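Ultport Forums > Warehouse and Packing > Shop floor talk

Two-armed robot on the packing bench: what happens to us?

benchwarmer_pin
Joined the packing side at Pinel a good while back, mostly small parts into trays. Since November we've had a two-armed setup from Dusix on the end table and management are very pleased with it. The line we were given is that it "frees people up for better work". So far the better work is standing next to it. There are 3 of us who used to pack and now one packs, one loads for the arms and one fills in the stoppage sheet.

Our manager Ariel Lacson says it'll do 2,000 pieces a shift once it's settled in. I did 2,417 on my best shift, by hand, with a tea break. Has anyone had one of these long enough to say whether the promises come true?

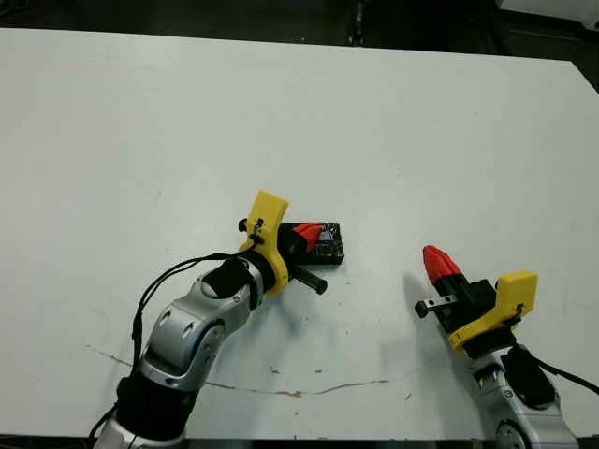 Reply 1 — gritbin
Same promises here, different badge on the box. Ours got quicker after a few months, I'll give it that. What didn't come back was the overtime. Get the job descriptions in writing now, while they still need you to show it how things go.

Reply 2 — Reynaldo Espiritu
I look after cells like this for a living so take it as you like. Comparing your best shift with its average isn't fair. What's your average? And does it include the days your wrists hurt? I've met plenty of packers who wouldn't go back.

Reply 3 — benchwarmer_pin
Fair point on the wrists. Mine are better, I won't pretend otherwise. My average is under my best, obviously, but nobody has shown me the robot's average either. I asked for the stoppage sheets to be added up and was told they're "for engineering". I'm the one who writes them!

Reply 4 — thai_bench2
We had the Thái line at our place, two arms over one table, much the same idea. The thing I'd watch is who gets the awkward stuff. The arms got the trays that behave and we got the bent ones, the sticky ones and the rush orders. Then they compared our rate with the robot's rate, and guess who looked slow.

Reynaldo, do you lot ever measure that?

Reply 5 — Reynaldo Espiritu
Not often enough, no. It should be the same mix for both or the figures mean nothing. I'd push for that before I'd push against the machine.

Reply 6 — benchwarmer_pin
That's exactly what's going on with us. One from our table, left arm at the black container and the right with nothing in its grip. Two arms on the quote, mind you.
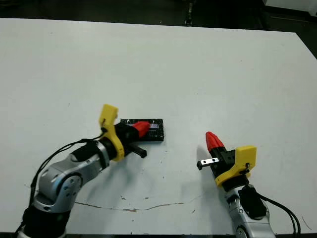
Left arm at the container, right arm empty

Reply 7 — Reynaldo Espiritu
One moment doesn't tell you much. The second arm could be needed for the very next move. I could photograph any packer with an empty hand.

Reply 8 — gritbin
You could, and somebody upstairs would put it in a slide.

Reply 9 — benchwarmer_pin
Ha. All right, I'll drop the photo as evidence. My question stands though: if it needs one of us to load and one to write down when it stops, where's the saving? Ariel says those are temporary jobs. I said temporary for the robot or temporary for us, and didn't get much of an answer.

Reply 10 — thai_bench2
Ours were temporary for 3 months, then the loading got added to the packer's job and the sheet went on a tablet. No pay change. Ask about the grade before you ask about anything else.

Reply 11 — benchwarmer_pin
Will do. Meeting's at half two, I'll post what they say about the grade and the sheets.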